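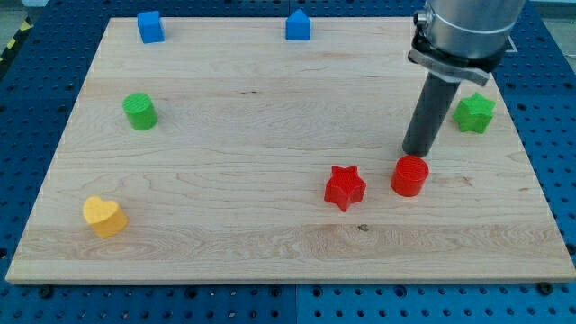 おもちゃ図書館、9月から駅前の建物に移転　Cendska

Cendskaの町のおもちゃ図書館が、9月に駅前のMagalhães館の一階へ移ることになりました。今の場所は小学校の裏にある古い平屋で、冬は暖房が足りないという声が前から出ていました。移転の費用は町と、地元の木材会社Grodiaが半分ずつ出します。

おもちゃ図書館は、本の図書館と同じように、子どものいる家庭が遊び道具を借りることができる所です。現在の所蔵は2000点で、木の積み木、パズル、ままごとの道具、盤を使うゲームなどがあります。貸し出しの期間は二週間で、次に待っている人がいなければ一回だけ延長できます。

館長のKibet Kimaroさんは、十年前に家族といっしょにこの町に引っ越して来ました。最初は利用者として通い、その後、修理の手伝いを始め、三年前から館長をしています。「私の子どもはもう大きくなりましたが、返って来たおもちゃを見ると、どの家でよく遊ばれたかが少し分かります。角が丸くなった積み木は、私は捨てたくありません」とKimaroさんは話しました。

新しい場所では、棚の高さが変わります。今の棚は大人の背の高さに合わせてあるので、小さい子どもは自分で選ぶことができません。新しい棚は低くして、3歳ぐらいの子どもでも手が届くようにします。細かい部品のあるものだけは、これまでの通り、受付の後ろに置きます。

貸し出しの規則も少し変わります。一つの家庭が一度に借りられる数は、今の4点から6点に増えます。また、部品をなくした時の弁償金はなくなります。そのかわりに、何が足りないかを紙に書いて、袋に入れて返すことになります。Kimaroさんによると、弁償が心配で大きいセットを借りない家庭が多かったそうです。

修理の部屋は、これまで物置と同じ部屋でしたが、移転の後は独立した部屋になります。土曜の午後は町の人も入ることができ、家にある壊れたおもちゃを持って来て、いっしょに直すことができます。道具は図書館のものを使えます。電池で動くものについては、電器店Clinisの店員が月に一度来て、相談を受けます。塗り直しに使う塗料は、口に入れても安全なものだけです。

一方で、心配する意見もあります。Magalhães館の前の道は朝と夕方に車が多く、ベビーカーで渡るのが難しいと言う保護者がいます。先月の説明会でもこの質問が出て、町の道路係は、横断歩道の信号の時間を長くすることを検討していると答えました。いつから変わるかは、まだ決まっていません。

駐輪場は建物の横に12台分あります。自動車で来る人は、駅の駐車場を30分まで無料で使えるようになる予定です。

小学校の近くに住む家庭からは、遠くなるのが残念だという声も聞かれました。二人の子どもと毎週来ているという女性は、「学校の帰りに寄ることができたので、便利でした。でも、今の建物は雨の日に床が滑りますから、新しくなるのはいいと思います」と話していました。このような家庭のために、図書館は返却用の箱を小学校の玄関に置くことを学校に頼んでいます。

引っ越しの準備のため、今の建物での貸し出しは8月の半ばで終わります。その時に借りているものは、新しい場所が開くまでそのまま家に置いておくことができ、延滞にはなりません。

開館の日には、午前10時から、だれでも参加できる小さい催しがあります。子どもたちが好きなおもちゃで遊べるほか、修理の部屋も見学できます。部屋に入れる人数は最大100人で、多い時は入口で順番を待ってもらいます。申し込みは要りません。利用者カードは今のものがそのまま使えます。初めての人は、住所の分かるものを持って受付に来てください。カードを作るのにお金はかかりません。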